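Notebook, snack cabinet, second room
February, started 9:40

Continuing from the page before. The plan for this morning was to decide what stays on the gray cabinet and what goes back into the storeroom. Ghizlane Soliman asked for it two times already, because people put their food on the top and then it remains there until somebody else needs the surface.

First I wiped the top with the Puvport cleaner, diluted as written on the bottle. The fresh dirt came off. The pale scratches at the front right did not change, and I think they are in the finish itself. The worn line on the front edge is the same case. I tried a second pass with a softer cloth and stopped there, I don't want to make a shiny spot in a matte surface. If we want it better, we must ask Tondell for a repair stick in gray-brown. Their catalog number for the one we used on the desks was 576, but I am not sure the color is close enough.

Then the sorting. I work with three kinds: bars, things in a round container, and bags. The bars are easy, they go flat in the shallow tray. The bags are the difficult ones. When they are crumpled they take much more room than they should, and if you press them the content breaks. I will keep them standing in the deep box, with the opening up.
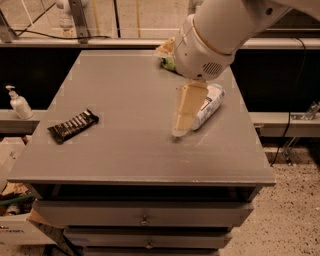 The round containers roll when they lie on the side, so in the storeroom they should stand, or have something against them. I cut a strip of felt, 60 mm wide, and put it in the bottom of the second box. With the felt it holds better. Without it, one went to the floor when I pulled out the drawer too quickly (my fault, no damage).

Labels: I printed them on the El Khatib tape, black on white. Shelf code is 388 for the bars and the round ones together. The bags have no code yet. Ghizlane wants to use the Wevdale list for everything, but the Wevdale list has no line for open bags, only for closed ones. To be asked.

11:15. Boxes are in place. The key for the storeroom is back on its hook. Order 3418 (more trays, same depth) is written but not sent, I wait for the signature.

Still to do:
- ask Tondell about the color
- code for the bags
- second strip of felt, the first is a little short on the left side
- check the dates on the bars before they go in the tray, I forgot it today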